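October 11, 2022
Bench notes, adhesive shelf life, continued from the April batch

Pulled the second set of lap shears from the conditioning cabinet this morning. Same adherends as before, 2 mm aluminum strip, abraded and solvent wiped, bonded with the Rukard two-part epoxy. Half the set used resin from the cartridge opened in April, the other half from an unopened cartridge out of the same case. Cure was overnight at room temperature, then the standard post-cure in the small oven.

Oven controller overshot on the way up again. It settles, but the overshoot is long enough that I would not trust it for anything with a narrow cure window. The Doller thermocouple taped to the middle shelf reads lower than the display for the whole ramp. Wrote the offset on the door in marker. Whoever recalibrates it, please wipe the old number off first. There are three on there now and two of them are wrong.

Pull results so far. Fresh cartridge, best specimen went at 2,620 N, failure cohesive over nearly the whole overlap. Old cartridge, best specimen 266 N lower, with a visible adhesive patch at one corner. One specimen from the old set slipped in the grips and is thrown out. Reseated the grip faces and cleaned the serrations with a brass brush before going on. That leaves 4 good pulls from the old cartridge, too few to say much about scatter, but the failure mode bothers me more than the load does.

Two candidates for the corner patch. First is mix ratio. The old cartridge had a skin at the hardener outlet, and although I purged a full nozzle length before laying the bead, the first strip bonded may still have been short on hardener. Second is wipe technique. I changed cloths partway through the old set and did not log which strips came before and after. My mistake. From now on the cloth change goes on the traveler sheet.

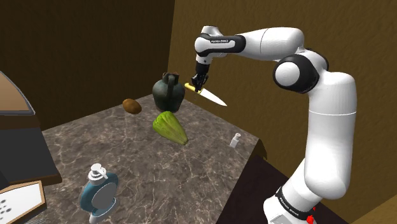 Bondline thickness is the other loose end. Leletti glass beads were used in both sets, mixed in by hand on a card. Sectioned one fresh specimen and one old one, potted and polished them, and looked under the stereo microscope. The fresh bondline is even end to end. The old one tapers toward the corner with the patch, so the fixture may have been clamped unevenly. Checked the fixture on the surface plate and found a burr under one locating pin. Stoned it off. No way to tell how long it has been there, so the April data could carry the same error.

Stock: the Barrientos wipes are down to the last box. The substitute brand leaves lint on abraded aluminum and should stay away from this bench. Mixing nozzles are fine. The open cartridge is now capped, labeled DO NOT USE FOR TEST, and moved to the general repair drawer.

Next set: repeat the old cartridge with a longer purge, fixture as corrected, one cloth per strip. Bond in random order and stamp the order number on the tab end, outside the grip area. Leave the crosshead speed alone. Also want one control bonded with no beads, shimmed with wire, to separate the fixture problem from the mixing problem.

Cabinet humidity log has a gap overnight where the recorder ran out of memory. Cleared it and restarted it. Desiccant is still blue.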